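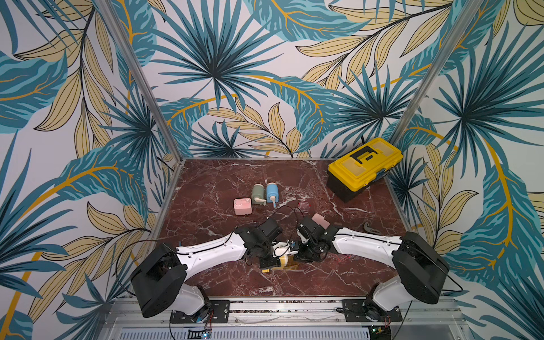
Hand-crank pencil sharpener

A hand-crank pencil sharpener is a small desk machine that trims a pencil when you turn a handle. I've used them for most of my life, so forgive me if I get carried away! The desk kind stands upright, takes the pencil in through one side, and drops the shavings into a little drawer or cup.

Parts

The crank is the part everybody remembers. It turns a cutter inside the body, and the cutter shaves the wood down to a cone. My friend Beryl Crabtree swears by a long handle (less work for the wrist), but I like a short one with a fat knob. Then there's the shavings drawer, often see-through so you know when it's full — I still forget, and then I'm sweeping up cedar curls at 7 in the morning.

Colors

The old ones I grew up with were gray or black and screwed to the wall. Pastels are the fun part of collecting now: pink, sage green, light blue, and a good loud yellow if you can get it.

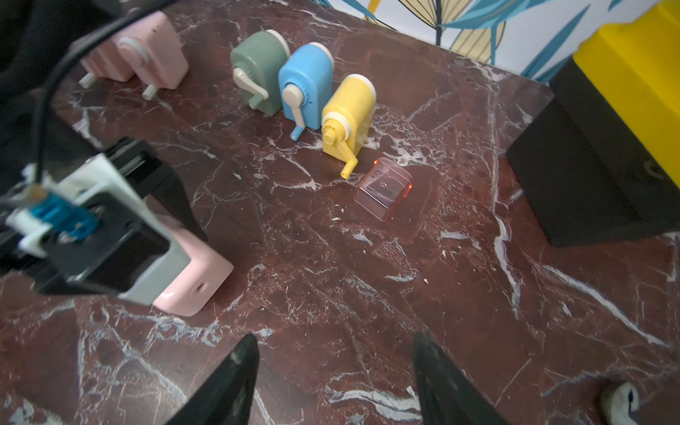

Care

Empty the drawer before it packs tight. If a lead tip snaps off inside, take the cutter out (most slide free) and tap it over the trash. I do mine every April, along with the staplers. Wax crayons gum up the blades something awful, so keep those well away.
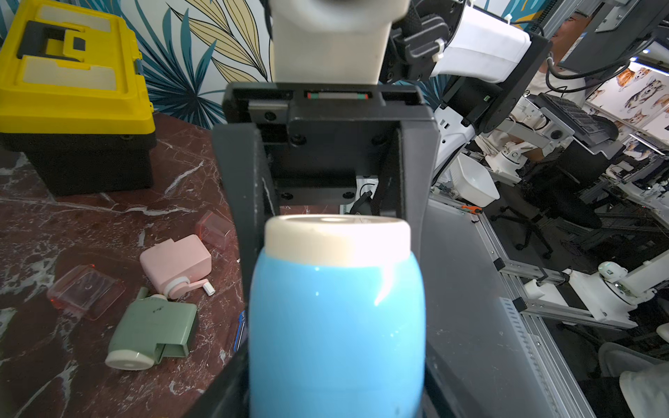

As for colored pencils, the soft ones break if you crank fast, so go slow and stop as soon as the handle turns easily.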